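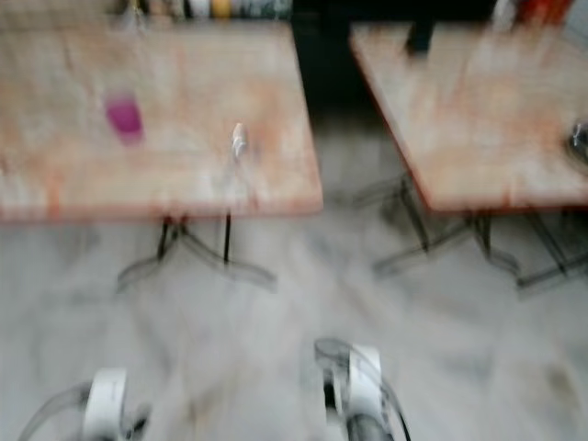 Two café tables and the gap between them, from the robot's own camera. Pink cup on the left-hand table.

Tirner table-clearing service: questions we keep getting

Written by Gøran Haugen for café and canteen owners. Last changed 18/08/2024. We don't sell the Tirner and we don't get a cut from anyone who does.

What is the Tirner, in plain words?
A two-armed robot on wheels that picks cups and small items off tables and takes them to a drop-off point. Provholm rents it out by the month, with setup and a support line included. Their brochure calls it "a full member of your floor team." We would call it a slow busser that needs watching.

Does it clear tables?
Yes, some of them. In our trial it did well with single cups standing clear of other things on a flat top. It did much worse with stacked saucers, crumpled napkins and anything pushed up against a wall. If your customers leave tables the way ours do, expect a person to finish the job.

Why is the picture so blurry?
The robot was turning, and the camera turns with it. Provholm says the software ignores blurred pictures and waits for a sharp one before it reaches for anything. We asked how it decides that a picture is sharp enough and got a link to the brochure.

How can I tell what it thinks it is looking at?
On the standard plan, you can't. The tablet shows "working," "waiting" or "help needed" and not much more. A log of what it found on each table comes with the higher plan. I think that log should be in the basic price. When a machine leaves a cup behind, the first thing an owner wants to know is whether it missed the cup or saw it and gave up.

Will it fit between my tables?
Measure before you talk to anyone. Provholm asks for a clear path of 44 inches, and they mean clear at floor level, so count the table feet as well as the tops. Pedestal tables with wide spreading feet take up more of the aisle than you would guess from standing height. See-through bases worry me the most. The sales rep said they are "supported." He would not put that in writing.

What about shiny or polished floors?
Ask for a visit in your own room, with your own lights on, at the time of day when the sun comes in. The showroom in Titness has a dull gray carpet, and a demo there tells you very little about a marble or tile floor.

What does it cost?
We were quoted $700 a month for the standard plan, with a 14-day trial before the contract starts. Read the part about the trial twice. It starts on delivery day, so the time their installer spends mapping your room comes out of it. We lost 2 days that way and did not get them back when we asked.

Are there extra charges?
Moving your tables to a new layout can mean a new map, and remapping is billed as a visit. Replacement finger pads are billed too. Cleaning the grippers is your job. Get all of this on one sheet with prices before signing.

Can it tell a finished drink from a full one?
Provholm's answer is that customers should use the "please clear" card that comes with the kit. So, no. Without the cards it will go for a cup if nobody is sitting at the table, and people do get up to use the restroom.

Is it safe around customers?
It moves at walking pace or slower and stopped every time I stepped in front of it. That is my experience in one room over one short trial, and you should not treat it as a safety test. Ask for the test report and check that it covers the model you are getting. Ask your insurer as well. Mine had questions I could not answer.

How does it compare with the Parsa?
The Parsa is a tray cart with no arms. Your staff load it and it drives to the kitchen. It does less, it costs less, and I had fewer arguments with it. If your problem is carrying, look at the cart first. If your problem is that no one has time to get out on the floor at all, the Tirner may be worth the trial.

Will it let me cut a shift?
It did not for us. Someone had to answer the "help needed" calls, wipe the tables and deal with whatever was left on them. Provholm has a savings calculator on its site. Try typing in zero for time spent helping the robot, then try a real number.

Would you rent one?
Not at the current price. I plan to ask for another trial in February, when the new gripper software is supposed to be out, and I will update this page after that.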